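## Shirt folding: where the example set stands

The two-arm folding set moved on this March. Operators at the Grillholm bench recorded 640 attempts at folding a short-sleeved T-shirt. After review, 259 were dropped. The rest went to training under the working name Fevumell.

Most of the drops share one fault. The operator closed the gripper a little above the cloth, missed, and tried again two or three times before getting hold of the edge. A policy trained on those attempts learns to hover and peck. Bontu Jemal, who reviews the recordings, now rejects any attempt with more than one missed pinch at the start, even if the finished fold is good.
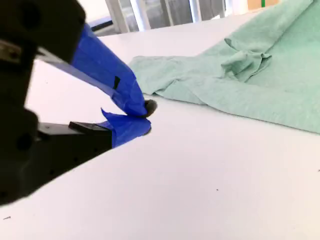
Recovery is a separate matter. We do want the policy to see what a failed grasp looks like and how to get out of it, so those attempts are recorded on purpose, tagged, and kept in their own folder. Mixing untagged misses into the main set made the first trained version slower in every phase of the fold.

The start of each attempt was also changed. Earlier recordings began with the shirt squared up on the table, and the policy did poorly with anything else. Operators now begin from a mix of flat, half-bunched and fully crumpled shirts, with the start type written into the log before the arms move.

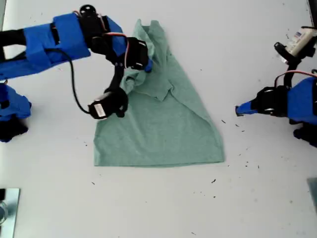 *Left gripper on the bunched end of the shirt, right gripper clear of the cloth.*

The wrist views have turned out to be more useful than expected. In the overhead view a gripper often hides the last short stretch before contact, and labelers had been guessing at the moment of the pinch. They now mark it from the wrist view and use the overhead view only for the outline of the shirt.

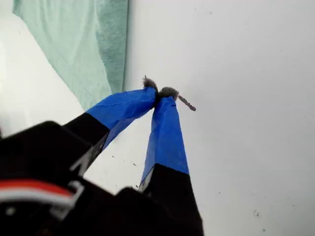 **By Niloufar Alipour, with bench notes from Dagim Yilma**

Labeling follows four phases: approach, pinch, carry, release. Each phase boundary is a single time stamp, the same for both arms. If the arms are in different phases, the labeler follows the arm that is moving cloth. Two labelers mark every tenth attempt, and if they differ by more than 10 frames on any boundary, the attempt goes back for a third reading.

The current set holds 3,275 labeled phase segments, counting the towel folds carried over from Degefa. Towels are easier. They have no sleeves, and either pair of corners will do. Shirts need a fixed order, and operators had drifted into three different ones. The rule is now one sleeve and shoulder folded in across the chest, then the other, then the hem. Left or right may go first, but the log has to say which. 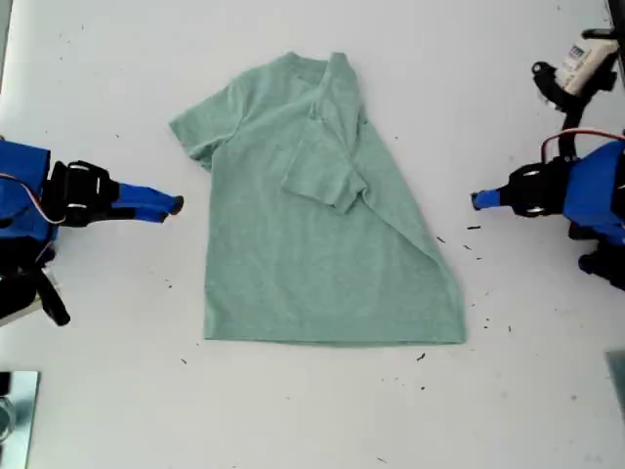 Attempts that stop after the first sleeve are kept as partial folds. They are labeled in the same way and train the policy to pick up from the middle of the job, a case the full attempts cover only in passing.

Märta Brekke is converting the older logs to the new start-type field. Until that is finished, please don't combine the old and new folders in one training run. Questions about the review rules go to Bontu, and requests for bench time go to Dagim.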